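From: Abdelilah Ghoneim
To: home-automation discussion list
Date: Thursday, April 23, 2020
Subject: Re: Re: laundry, is it really the hard one?

Rosângela Toledo wrote:

> I read the whole thread from March and I am still not convinced.
> Dishes I understand, glass breaks. But with laundry, what can go
> wrong? A shirt does not break when you drop it. My mother's
> neighbor in Brornaslow asks me every month when she can buy a
> machine that empties the dryer and hangs everything in the closet.
> I would like to tell her a year. Dirceu says 20 years. Who is right?
>
> Rosângela

Dear Rosângela, dear all,

I would tell her neither number. I think the question is too big, and we should cut it in pieces.

Folding gets all the attention, and I agree that it is slow. At Branetel we let the arm fold small towels for most of the winter, and on a good day it needed 4 minutes for one towel. But a towel on a flat table is in some way a friendly object. It stays where you put it. The part of the job that I worry about more is the hangers, and on this list I have seen only one message about them (from Michalis, thank you).
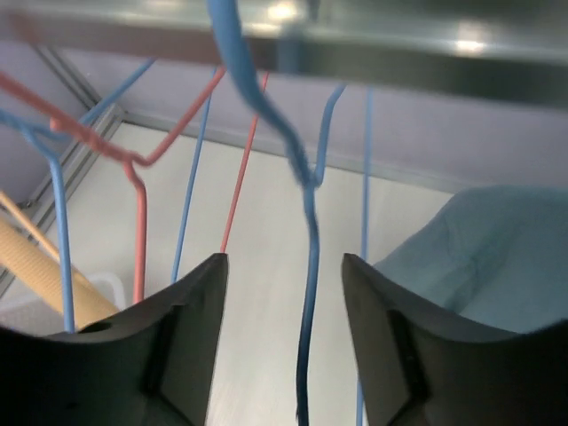 A thin wire hanger is a bad thing to grip. It has almost no surface, so a small error in the depth means that the fingers close on air. It swings when you touch it. Two hangers on the same bar like to hook into each other, and then you lift one and the other one comes with it. A person solves this with a little shake of the hand and does not even notice. To write down what this shake is, in a way that a controller can use, I tried for 11 days and I gave up.

Also the view from the wrist is not so helpful as people expect. When the fingers are near the hanger, they hide other wires behind them, and the part of the wire close to the lens is blurred. Zoriana proposed a second camera on the shoulder. I support this, but then the calibration between both must be really good, and ours drifts.

About Dirceu's point that shops should come first, before homes: I agree with half of it. In a shop all the hangers can be one model, with a thick neck, and the bar is always at the same height. If Irno or Dantas wants to pay for a trial, I would start there. In a home you have what you have — wire, wood, the plastic ones from the store, all on one bar.

So for the neighbor: emptying the dryer into a basket, maybe soon. Hanging the shirts, please let her keep doing it by hand for now.

Does anybody have results with soft fingertips on coated wire? Ours are hard, and I have budget for 2 new pairs before the summer.

Best regards,
Abdelilah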